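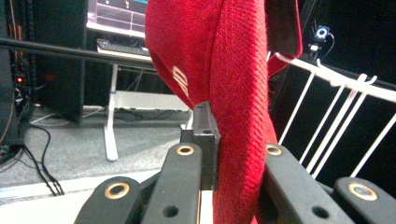
니트 소품 보관법 좀 여쭙니다
작성: 서랍없는사람 | Aug 13, 2020

한여름에 겨울 물건을 정리하는 사람이 저 말고 또 있을지 모르겠습니다. 작년 December에 산 뒤로 책상 근처를 떠돌던 빨간 니트인데, 이제는 넣어 둘 곳을 정해 주려고요. 사선으로 골이 촘촘하게 잡힌 짜임이고 겉에 보풀 같은 잔털이 있습니다. 왼쪽에 흰색으로 작게 프린트된 부분도 있어서 아무렇게나 접기가 겁나네요. 걸어 둘까요, 접을까요, 말까요? 말아 두면 골이 눌린다는 말도 있고, 걸면 늘어난다는 말도 있습니다. 둘 다 저희 어머니 말씀입니다.

Grenirberg세탁소단골
걸지 마세요. 니트는 자기 무게로 늘어납니다. 저는 걸어 둔 모자 하나를 베개 커버로 쓸 뻔했습니다. 먼저 미지근한 물에 중성세제 풀어서 10분만 담갔다가, 비틀지 말고 수건에 눌러 물기를 빼세요. 프린트는 안쪽으로 뒤집어 빨면 덜 상합니다. 평평하게 펴서 그늘에 완전히 말린 다음 얇은 종이를 가볍게 채워 상자에 눕혀 두세요. 위에 청바지 올리지 마시고요. 잔털은 보풀 제거기로 밀기 전에 안 보이는 데서 시험해 보세요. 원래 그런 실이면 밀수록 얇아지기만 합니다.

겨울은멀었다
그냥 쓰고 다니세요. 보관 문제 해결.

Mututham수납
윗분 무시하시고요. 저는 Getonano 지퍼 주머니에 넣고 방습제 한 봉지 같이 둡니다. 90센티 서랍 한 칸이 전부 모자인데 아직 벌레 먹은 건 없습니다. 압축팩은 반대예요, 꺼내 보면 골이고 뭐고 전부 납작해져 있습니다. 그리고 어머니 말씀은 둘 다 맞습니다.

관련 글
- 울 양말이 인형 옷이 됐어요 (답변 10)
- 옷장 방습제 언제 갈아야 하나요
- Qureshi 수납함 뚜껑이 안 닫힙니다

문의하기 | © Mututham 생활문답 | 맨 위로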